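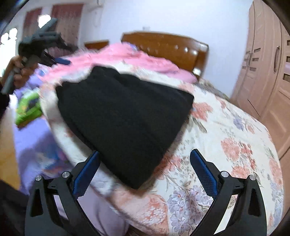 Can a machine tidy a bedroom by itself yet? Parts of it, with a person close by, and the soft things are still the hardest.

Search this site Go

Bedroom chores, pre-run safety check
Checked by Mohit Tiwari, 31 October 2021

Finger pads clean and seated: OK. Great grip on knits!
Screws at the pivots tight: OK
Stop button within reach: OK
Floor clear of cords and socks: redo, one sock by the door
Pick up hat from bedspread: go slow, the pattern can fool the software
Fold fluffy blanket: hold for now. Long fibers catch in the joints, but I can't wait to try it
Lift limit set to 400 grams: OK

Next check after 200 picks.

Related
Birna learns to sort laundry
Feltden shop-floor sweep, July notes
Wiegand gripper care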